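Table basse Fendetari, plateau en verre – notre avis avant achat
Mise à jour : 16/3/18

Nellham présente la Fendetari comme une table « goutte d'eau » qui agrandit le salon. Nous demandons à voir. Un plateau en verre transparent ne prend pas de place à l'œil, soit, mais il montre tout ce qu'on laisse dessus et tout ce qu'il y a dessous. À 400 euros, livraison non comprise, la question mérite d'être posée.

Ananas et bouteilles, côté salon :
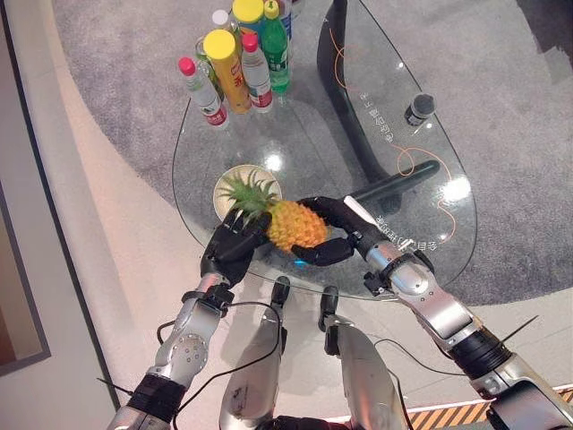
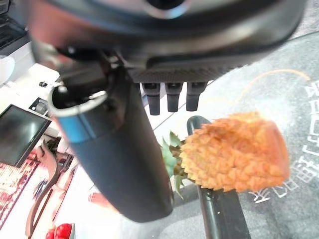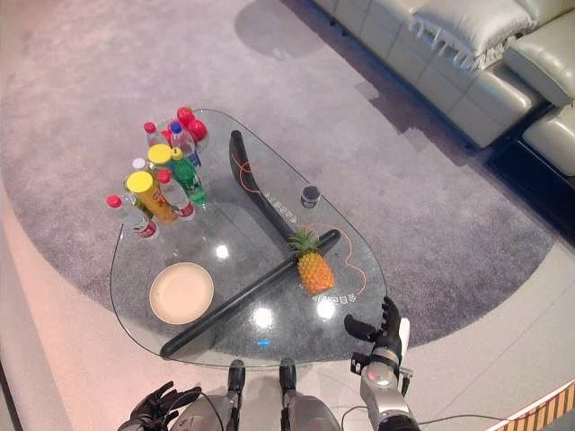 La forme arrondie évite les coins dans les tibias, c'est son vrai mérite. En revanche, le côté étroit se remplit vite et l'on finit par tout poser au même endroit. Le fabricant annonce 52 kg de charge répartie – chiffre que nous n'avons pas vérifié. Le verre de l'ancien modèle, l'Osman, marquait au moindre doigt, et la notice de celui-ci conseille toujours un chiffon microfibre « après chaque usage ». Chacun jugera.

Garantie : 12 mois, pieds compris, rayures exclues. Le tapis gris est vendu à part, sous le nom de Kistent. Retour possible dans l'emballage d'origine, à condition de l'avoir gardé.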